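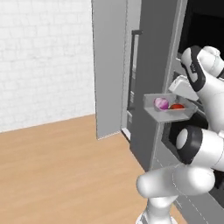

Stisterholm
Directed by Sum-yee Yeh
Reviewed March 9, 2020

Stisterholm is the second feature from Sum-yee Yeh, and it is a slower film than her first. It runs a little over two hours and most of it takes place in one boarding house on the coast, in the off-season, with five people in it. I saw it at the Plundivgate, in the small upstairs theatre, with 11 other people. Two left before the halfway mark.

The story is easy to set down. Choi, a retired ferry engineer, comes back to the town of Stisterholm to sell the boarding house his sister ran for 28 years. She has died the winter before. The lodgers have nowhere to go and he hasn't told them about the sale. He puts it off by a week, then another, and starts fixing things: a gutter, a stair tread, the latch on the back gate.

Yuk-lan Kwok plays the oldest lodger, a former schoolteacher who works out what he is up to in the first twenty minutes and says nothing. It is the best performance in the film. She has a long scene at the kitchen table, sorting the dead woman's mail into piles, where she reads out the return addresses and Choi answers yes or no to each one. The camera stays behind his shoulder the whole time. I would have liked to see his face at least once, but it works.

Yeh's first film, Grukance, had a lot of music in it. This one has almost none. There is a radio in the hallway that plays weather reports, and a bit of piano over the closing credits. The sound in general is very good. You hear the wind change direction before anyone on screen mentions it, and the house has its own set of noises that you start to recognize.

I was less taken with the middle section. A younger lodger goes missing overnight and the others go looking along the breakwater, and for a while it turns into a different sort of movie, with flashlights and shouting. It is resolved quickly and hardly mentioned again. The dialogue is weaker here too - people explain themselves in full sentences, which they don't do anywhere else.

The colour is muted, mostly greys and a dull green. I found the night interiors too dark in places, though that may have been the projector. A friend who saw it at another theatre had no trouble with them.

The ending comes at the town's September fair and I won't describe it, except that it depends on a small thing from the opening scene, so don't come in late. Some of the audience laughed at it and I think they were meant to.

If you liked Grukance for its energy, you may find this one hard going. I preferred it. It is playing at the Plundivgate for another week, evenings only, with subtitles.

Running time: two hours and six minutes.
Three and a half stars out of five.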